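Minutes – bench automation review, Zastdale refurbishing shop, November

Present: Geetha Sastry (chair), Stuart Birkett, Přemysl Danko, Harish Hegde. Apologies from Ravindran Salian.

**1. Last minutes.** Agreed, with one correction: the trial covers processors only. Memory and drives stay with the bench staff.

**2. Figures from Varma.** Harish read out the supplier's summary: 204 chip placements attempted, 200 counted as good. Stuart asked who did the counting. Harish said the supplier did. Stuart wanted it minuted that a bent pin found at power-on was not in that count, and that every stoppage was cleared by a person who was supposed to be doing other work.

**3. Staffing.** Přemysl asked again whether bench hours would be cut. Geetha said no cut is planned before spring. Přemysl said "planned" was the word used last time. He also said the new job is mostly waiting – loading the fixture, watching, stepping in – and that two of the experienced people dislike it. No answer was offered on whether watching is paid at the repair grade.

**4. Training.** Harish proposed 30 minutes per person. Stuart thought this would teach people where the stop button is and little else. Left open.

**5. Processor work.** Pictures from the cell, circulated by Harish:

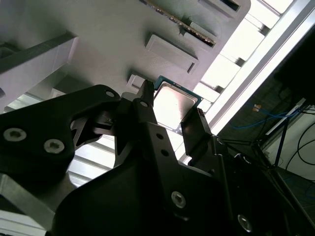
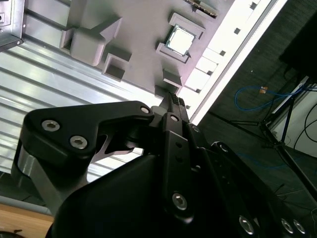
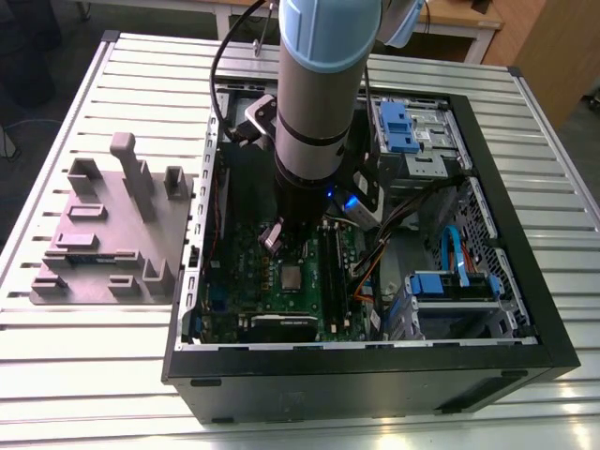

Stuart said he could seat a chip by hand before the arm had finished lining up, and would like both timed on the same machines. Harish objected that speed was never the main claim. Geetha asked what the main claim was. Harish will write it down.

**Actions**

- Harish: one page on what the trial is meant to prove.
- Stuart: hand timings, 100 units, including faults.
- Geetha: written answer on pay grade.
- Přemysl: collect comments from the bench, names left off.

Extension of the trial not voted on. Ravindran to be asked for his view before the next meeting.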